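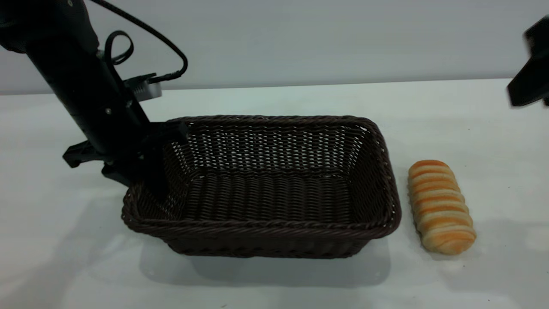

Notebook, bench 2, February 2025
Entry by me, with remarks from Jolien Martens where marked JM

Task: bread roll into basket, two arms, teleoperated. Goal for this task is 500 accepted episodes. We collect for the Clunano policy, same format as before, so I will not repeat the format in this entry. See the pages from June if you need the field names.

Setup. White table, the dark brown wicker basket, the striped roll (orange and cream). Fixed camera plus the wrist cameras. Both arms are homed before each episode. The basket goes near the middle of the table and the roll starts to the right of it. We vary the angle of the roll by hand between episodes. In the first batch I turned it too little and all the episodes looked the same when I played them one after the other. Now I use the list of angles that Kristof printed, and I cross them off.

Operators: Jolien in the first half, me in the second half. Kristof Kuipers did the review on the other computer and called out the rejects.

First problem, the left arm. In the old instruction we wrote "left arm stabilizes the basket", and every operator understood it in his own way. Jolien puts one finger inside the basket and one outside, with the gripper wide open, and she does not close until the right arm begins to move. I closed immediately. Kristof says that both are acceptable for a human but the model will see two different behaviors for the same state, and then it will hesitate between them. We tried to agree on one. Decision: one finger in, one finger out, wait open, close when the right arm starts. I rewrote the instruction sheet and threw away the old one. My episodes with the early close are kept under a separate tag, "early_close", and are not counted in the 500.

JM: please also write where on the rim. I go to the back left corner. The middle of the side is too soft, it bends when you close and the basket turns.

Yes, I have added it. Back left corner of the rim.

Second problem, the release. When the roll goes down into the basket, the operator cannot see well from the fixed camera what the fingers do, since the arm covers a part of the view. Jolien uses the wrist view for this moment and I recommend it to everybody. With the wrist view you lose the position of the table but you see the roll and the weave very near. I needed some time to get used to it – my first tries were slow, with many small corrections. The slow ones are not wrong, but they make the episodes long, and Kristof cuts everything which has more than 10 seconds without progress.
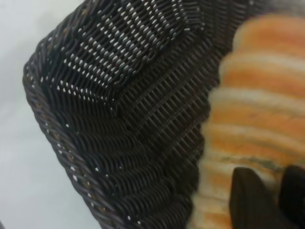 Wrist camera, roll and basket. Bottom right, the two fingers.

A remark about exposure in the wrist view. The basket is almost black and the table is almost white, and the auto exposure jumps when the gripper travels from one to the other. In the playback it looks like a blink. We have fixed the exposure now at the value which Jolien found, a little brighter than I would choose myself, so that the weave keeps its details. The table loses a bit of shading with this value, but the table has nothing on it that the model needs. The focus I did not touch. It is good on the weave and a little soft on things very near to the lens. If somebody wants to change this, please speak with Kristof before, because then we must calibrate again and the old episodes do not match.

Rejects. Kristof rejected 11 episodes in this session. The reasons he wrote down:
– roll dropped on the rim and fell back to the table
– basket moved more than the limit during the release
– operator's hand still in view at the start
– left arm never closed
The most frequent reason was the basket moving. After the change to the corner grip it became better, but I cannot say how much, because we changed the operator at almost the same time. This was my mistake in the planning. Next time we change only one thing.

I asked if we should keep the dropped ones. In my opinion a drop with a good recovery is useful, the policy must learn somewhere that it can pick up again. Kristof agrees if the operator recovers without a reset. So: drop and recover is accepted, drop and stop is a reject. Please write "recovered" in the comment field, with exactly this spelling. Last time we had four different spellings and the filter found only one of them.

Gripper force. We started with the default value from Hoekstra's config and the roll was pressed too much, with the ridges still flat when it was put down. I went two steps lower. With the lower value there was one slip, during a fast movement. Jolien prefers the lower value also. It stays there. The value is saved in the task config and not in the global one, so the other tasks are not changed.

Recorder. Castum stopped once in the middle of an episode with the disk message, although the disk had space. Restart helped. The broken episode has no wrist stream for the second part, and I deleted it by hand from the index. I did not find the cause. If you see it again, copy the log before you restart, I forgot this and the log was overwritten.

Instruction text. Each episode needs a sentence. We use "put the bread in the basket" for all, and later Billivley will make the variants automatically. Jolien asked if bread or roll is the right word. I have looked in the older tasks, there it is always bread. So bread.

JM: the angles list has the same angle on line 3 and line 9. I did both, no problem, but correct it before the next print.

To do
– correct the angles list (Kristof)
– put small pencil marks on the table for the start area of the basket, outside the view of the wrist cameras if possible (me)
– play back the "early_close" episodes together and decide if they stay (all)
– check the cable loop at the left arm before starting, it should have enough free length when the arm is fully down (whoever is first)
– ask for a second basket in a lighter color. With only this one the model can learn "dark thing" and not "basket"
– copy the session to the server, check the sum, then free the local disk (Jolien)

Next session we continue with the same positions and the roles exchanged, Jolien in the second half. I want to see if the basket also moves less with me when I take the corner from the beginning.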